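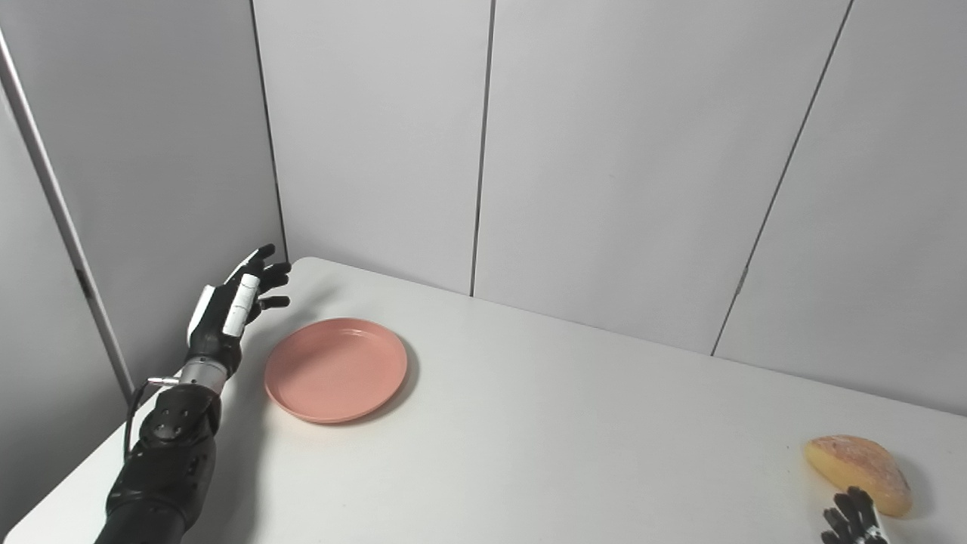

Workshop Tips: Setting Up a Table for a Two-Handed Robot

Posted by Zsófia Somogyi, 5 January 2025
Filed under: Furkdale shared workshop, Bench notes

These are notes from our build at Furkdale, where we are teaching a pair of arms to put bread on a plate. Most of the tips cost little or nothing and would work in a garage or a spare room.

Table

Use a plain white top with a matte finish. Our first one was a glossy shelf from Jullside and the overhead light left a bright patch that the software kept taking for a dish. If you already own a glossy top, sand it with 200 grit and roll on two coats of flat white. Let it cure overnight before you set anything on it.

Walls

Stand light panels behind the table and along the side. People walking past are the most common cause of a bad run. Seams between panels are fine. Stripes, posters and pegboard are not.

Plate

Pick a color that stands out from the table. Pink works well for us. A shallow plate with a raised rim gives the fingers something to find, and a flat one slides. If yours slides anyway, put three dots of removable putty under it and clean them off at the end of the day.

Cables

Leave a loop of slack at the wrist. Turn the wrist by hand through its full travel with the power off and watch the cable the whole way. If it pulls straight at any point, give it another inch. Check that the loop can't catch the corner of the table when the arm comes up from below. 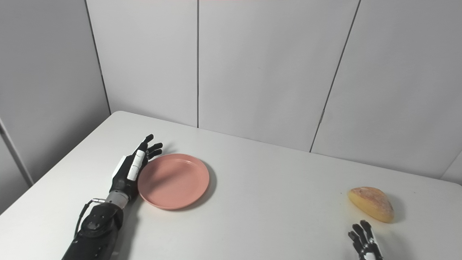 Start positions

Bring each hand in on its own side, one by the plate and the other by the bread. Keep the fingers a little curled. Straight fingers hit the table first if your height setting is off, and a Kiss finger joint costs $26 to replace. We have bought four.

Bread

A roll with a firm crust holds up best. Soft ones flatten after 30 grabs and then the grip is wrong for everything after. Change the roll when it starts to shed crumbs, and brush the table before the next run. Don't eat the old ones.

Screws

Go over the bolts on the forearm covers once a week. Finger tight plus a quarter turn is enough on plastic. Himus sells a small torque driver that I like, but a short hex key does the job.

Logging

Write the run number on paper as well as in the file. We are at 998 and lost a whole afternoon of them to a bad memory card. Grip force settings will be on a separate page in February.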